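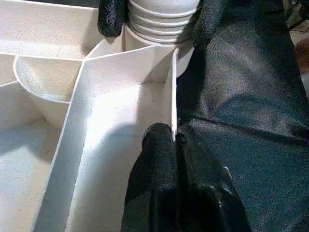 Operators testing the new release asked for one thing above all, according to an account given to the Fima technical newsletter: that the arm should stop hesitating at the edge of a compartment. One of them reported that under the previous version a shift could include long stretches of watching the gripper approach a divider, back away and approach again, and that this made the work slower than doing it by hand.

The release, version 18 of the Nanex placement software, was made available to partner sites on Sunday, October 18, 2026. It replaces the planning module used for close work in trays, bins and other containers with interior walls.

Under the earlier module, the planner treated every wall as a solid block with a fixed safety margin on each side. In narrow compartments the margins overlapped, leaving no permitted path for the fingers. The software would then request a new view from the wrist camera and begin again, often with the same result.

The new module sets the margin according to how well the wall has been seen. Where the wrist camera has a clear view of a top edge, the fingers may pass close to it. Where glare or shadow makes the edge uncertain, the margin is kept wide and the arm slows down. Light contact with a wall is now permitted below a force limit set by the site, and is recorded in the log as a contact event. It is no longer treated as a fault.

Pale plastic parts handled over pale plastic trays received particular attention. The Sasusholm laboratory, which led the perception work, stated that white surfaces under strong light had been the most common cause of failed plans in its records. The depth estimate has been retrained on 1000 recorded sequences, all of them taken at the wrist.

In acceptance trials at Sasusholm, the arm was given 601 placement tasks using the new module. The laboratory has said that it will release the full results, including failed attempts, once its review is finished. It declined to provide a success rate before that time.

Sites should note that two settings have changed their names and that existing configuration files will not load until these are updated. A conversion tool is supplied with the release. Sites that have written their own grasp routines are advised to test them at reduced speed, as the order in which finger and wrist movements are carried out may differ from earlier versions.

The Mazandarani workshop, which maintains the simulator used by several partners, has confirmed that its models of curved compartments do not yet match the behaviour of the new planner. Simulated runs may report contact where the physical arm makes none. A corrected set of models is in preparation.

Support for the earlier planning module will continue until July. Requests for an extension should be sent to the Nanex support desk in writing, with the site name and the software version currently in use.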